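Subject: Re: [cell-maint] Gripper on the Prundovlow cell drops parts after linkage swap
From: Kelly Inskip
To: cell-maint list
Date: Oct 20, 2026

Wayne Blackburn wrote:

> We fitted the replacement finger linkages on the Prundovlow cell on
> Friday, left and right, with new hex screws. Since then it closes on
> the soft test piece and lets go of it partway to the shelves. Hard
> parts are fine. I have put the grip force up twice and it made no
> difference that I could see. The wrist camera was off while we did
> the job and has gone back on its old bracket.
>
> Two questions. Do the linkages need setting to each other after a
> swap, or do they find their own centre? And should I be redoing the
> camera as well? The Wilen sheet only covers the older housing.
>
> Wayne

Wayne,

Yes to both. The Wilen sheet leaves out the linkage setting because the older housing had dowels and ours does not. On ours the screw holes have a little clearance, so each linkage can sit turned a hair one way or the other. If they are not turned by the same amount, one tip arrives first and pushes the part over before the other meets it. A hard part slides back to the middle. A soft one folds, and you end up holding a crease.

Put the force back where it was before you do anything else. On the Flalow controller that is parameter 145, and the value on our sister cell is 59. More force on a badly centred grip only makes the fold worse.

The order I use:

1. Jog the arm to the service position, stop it and lock off. Air or power to the gripper stays off until step 4.

2. Back off both hex screws on the housing until each linkage can just be moved by hand. Do not take them out. If a screw has been in before, clean the thread and use fresh threadlock – the medium grade, not the one in the red bottle that Heiskanen sent with the bearings.

3. Work each pivot through its travel with a finger. It should move freely with no side play. A tight pivot on a new linkage usually means the pin has picked up a burr, and you will want to find that before you set anything.

4. Restore power, close slowly on the setting gauge and hold it there. Both tips should lie flat on the gauge. Nip up the screws alternately, a little at a time, then open and close 8 times. If the gauge shifts, slacken off and start this step again.

5. Swap the gauge for the soft test piece and close on the neck, well below the bulb. Look at it on the wrist camera before moving the arm. What you want is the neck pinched between the two tips and the bulb clear above them. The bulb may lean a bit, as it does to the left in mine, and some creasing is normal for that material. I don't reject on either.

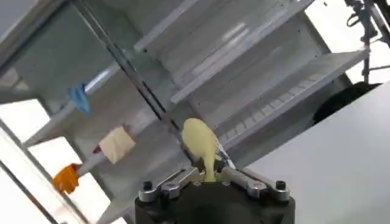
6. Camera. Loosen the bracket and set it so that the housing is at the bottom centre of the view, with both linkages and both screws showing. Having the screws in view is handy later, as you can put a paint mark across each head and check it from the desk. Do not try to level the background. The camera turns with the wrist, so the shelves will be on a slant in most poses.

7. Run three slow transfers to the shelves, then three at normal speed. Save a still from the first of each.

On your second question, the bracket has the same clearance problem as the linkages. Going back on the old bracket does not mean going back to the old position, and if the vision offsets were taught with the camera somewhere else, the approach will be out by that much. Reteach them after step 6, never before.

One thing I have not settled is how often the screws want checking. I did ours in July and again last week and neither had moved, but we run one shift. If anybody on the list has a cell running nights with this housing, I would like to know what interval you use.

If it still drops the piece with the tips set, send me the closing trace and I will compare it with ours.

Kelly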